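導入前点検チェックリスト(卓上アーム、仕分け作業用) コメント付き
2018年6月7日(木) 設備計画用、Cadurura提出分

記入ルール:○=可、△=条件つき、×=不可。空欄は未確認。コメントは短く。急ぎなので体裁は後で直します。

1. 作業台まわり
1-1 天板の寸法と台座の設置面 ○
コメント:台座は天板に直置きの案。見積にはアンカー固定が入ってない。追加で要るかWalerachに確認。
1-2 天板の耐荷重 △
コメント:台のカタログ値が30kgまで。アーム+台座でぎりぎり。台を補強するか買い替えるか、予算枠が変わるので早めに決めたい。
1-3 台の脚のがたつき、アジャスタ 未
コメント:レイアウト上は問題なし。現物でやる。
1-4 待機姿勢での干渉 ○
コメント:アームは上に畳んだ形。グリッパは台座の角の上。ワークは台座の手前と左に散らばってる、スティックと小さいブロック。この姿勢なら人が手前からワークを置き直せそう。ただし電源断のとき姿勢を保持するかは別途確認(ブレーキ仕様書、まだ来てない)。

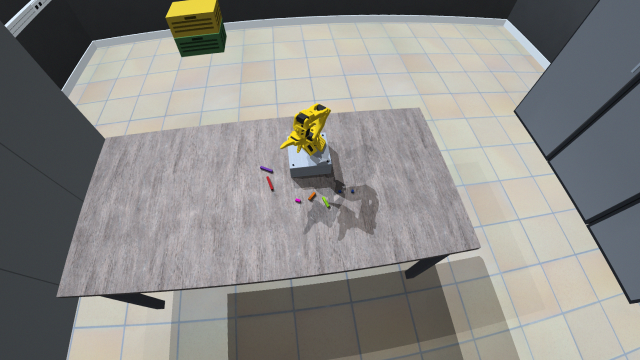
2. 動作範囲と安全距離
2-1 全ワークに届くか △
コメント:一番左の紫が気になる。届くけど手首の角度がきつい、という結果なら台座を左へ寄せる。台座位置は発注前に確定のこと。後からの穴あけは別料金。
2-2 最大到達時、天板の外に出ないか ×
コメント:右側が出る。ソフトリミットで切る。Meluraの標準コントローラで設定できるはず、オプション扱いだと予算オーバー。要確認確認。
2-3 背面の2段積みクレート、右の背の高いキャビネットとの距離 △
コメント:レイアウトでは離れてるが扉を開けた時の寸法が入ってない。扉の開きしろを足して再計算。
2-4 立入区画の床表示 未
コメント:テープで可。費用は消耗品で処理。
2-5 非常停止ボタンの位置 ×
コメント:見積に1個しかない。手前側と側面で2個ほしい。追加分は本体と同じ発注に入れる。

3. 把持作業
3-1 グリッパ先端と天板のすきま △
コメント:天板すれすれまで下りる。緑のワークは爪の真下、オレンジがすぐ横。隣を引っかけないか、ワーク間隔の下限を決める必要あり。爪の予備は1組見積に追加。
3-2 挟まれ防止(指) ×
コメント:把持力の上限がまだ未設定。Åbergの爪は薄型もあるので両方で見積とる。薄型のほうが納期長い。
3-3 影の影響 △
コメント:青いキューブは2つともアームの右側で、影もそっちに伸びてる。カメラ認識をつけるなら照明も予算に入れること。後付けは高い。前回それで揉めた。
3-4 ワーク落下時の回収手順 未
コメント:停止→区画に入る→回収→復帰、の順で手順書に書く。停止せずに手を入れるのは禁止。
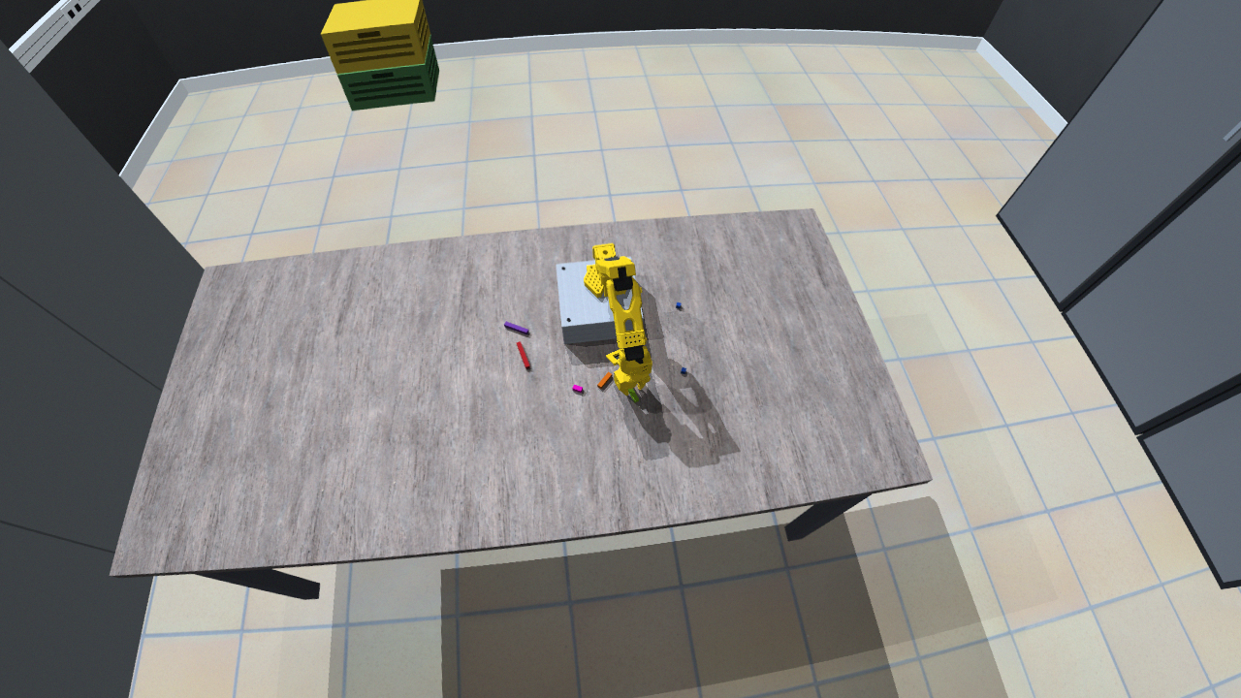

4. 予算まわり(税別、単位:万円)
4-1 アーム本体、コントローラ、台座一式 457
コメント:Walerach見積。有効期限が7月末。
4-2 グリッパ、予備爪 53
コメント:標準型の場合。薄型は再見積まち。
4-3 安全関連(非常停止追加、床表示、センサ) 100
コメント:仮置き。リスクアセスメントの結果しだいで増える。ここは削らないこと。
4-4 作業台の補強または買い替え 30
コメント:補強の額。買い替えなら別枠で申請。
4-5 年間保守 空欄
コメント:初年度込みかどうか見積書の書き方があいまい。問い合わせ中。

5. 発注前に残っているもの
・ブレーキ仕様書の入手
・台座位置の確定(2-1の結果まち)
・ソフトリミットが標準かオプションか
・キャビネット扉の開きしろ
・非常停止2個での再見積
・照明の有無、決めるだけ

判定:条件つきで計画続行。×の3項目が△以上になるまで発注しない。
次回点検は7月、見積の期限前にやる。1-3と2-4は現物が入ってからでよい。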